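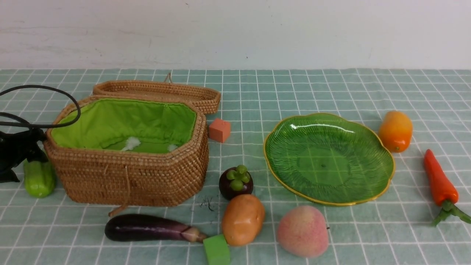 The Columberg lidded basket with its green lining, on our play table.

I bought the Columberg for a play food set that had been living in a shoebox. The shoebox had split at two corners and the lid was long gone. I wanted something with an attached lid that a child could open without help, and that I could leave on the table in the front room. It has now had one winter of use, from November into March, mostly from my nephew and the two kids next door.

The body is coiled cane, tan to brown depending on where you look, in a stretched octagon. The shape matters more than I expected. Round baskets waste room in a row on a shelf, and this one sits against a wall with its lid folded back and stays put. The coils are tight. I have run a hand around the inside and outside and found one sharp end, near the hinge, which I trimmed with nail scissors.

The lining is a very bright lime green. The listing made it look closer to sage, so be warned. It is gathered along the rim and a little baggy inside, and small things can end up in the folds. It also holds on to fluff. I use a lint roller about once a week and that takes care of most of it. Florencio Figueroa, who has the same basket for napkins, took his lining out to wash it and says it went back in with some swearing. I have only spot cleaned mine.
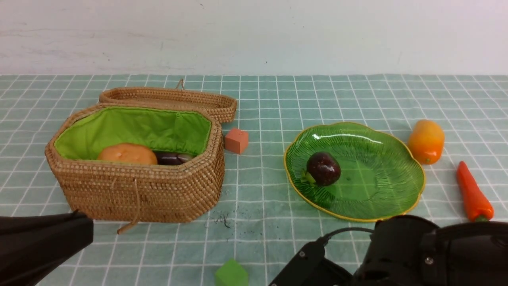

Capacity is fine for a modest set. The bread roll and the eggplant go in side by side, and the carrot, pepper, potato and cucumber fit on top if you lay the long ones lengthwise. Add both foam cubes and the lid starts to ride up. If your child owns one of the big Rerkeo food sets with 50 pieces, you will need the next size, which I have not tried.

The closure is the weak point. There is no latch, only a thin cord at the front and a small loop handle on the lid. Adults can tie the cord. The five-year-old can't, so it hangs down over the front and gets pulled. Mine has not come loose, but I would have paid extra for a toggle. The lid hinge has held up better. It opens all the way back and stays there while they sort things out, and I have had no pinched fingers.

Coiled cane sheds when it is new. For the first few weeks I was brushing specks and bits of fiber off the tablecloth most evenings. It has slowed down since then, though any basket like this will pick up crumbs from the table too, so I can't blame all of it on the cane.
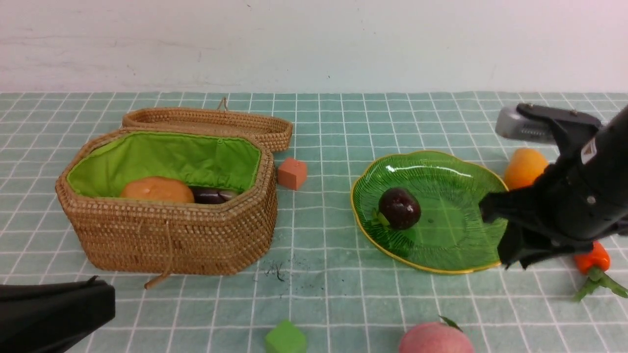
I looked at two others before buying. The Soler was cheaper and had no lining at all, and small pieces would have caught in the weave. The Kakolano had a proper buckle but weighed a good deal more, and the lid came down hard. Baltasar Iglesias lent me his for a weekend and I gave it back early.

A word on what goes next to it. We serve the pretend meals on a green glass plate with a gold-colored rim, leaf shaped, that came from my mother's cupboard. The kids like it and so do I, but glass and five-year-olds need an adult at the table. A plastic plate would make more sense if you plan to leave them to it.

I would buy the Columberg again at the same price. Four stars, with one off for the cord.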